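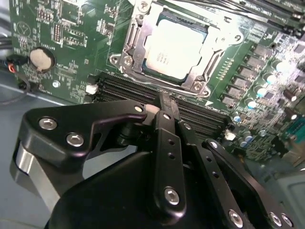 Keep the Old Green Board

I love a desktop you can open up and understand! There's the round battery in its holder, the memory slots all in a line, and the processor sitting in a metal frame with a lever, practically asking you to learn how it works. I paid 600 for a sealed laptop once and never felt I owned it. My old Brander tower I know down to the screws.

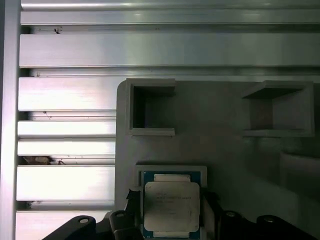

Give the Chip Somewhere to Sit

A processor out of its socket needs a proper spot. Square pockets on a plate are perfect, and an egg carton is a terrible idea (I've tried it). Then take your time with the rest. Wipe the old paste away, look at the slots, read the tiny print if your eyes are up to it. I think schools should teach this in the same month as fractions, and I'd happily come and help!

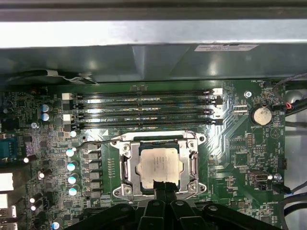 Coralie Tautahi wrote in to say she agrees about the schools but would start with the power supply, and with the plug pulled out of the wall. She also thinks I'm too hard on laptops, having put new memory in hers last March. Fair enough, Coralie, and I'd like to know which model.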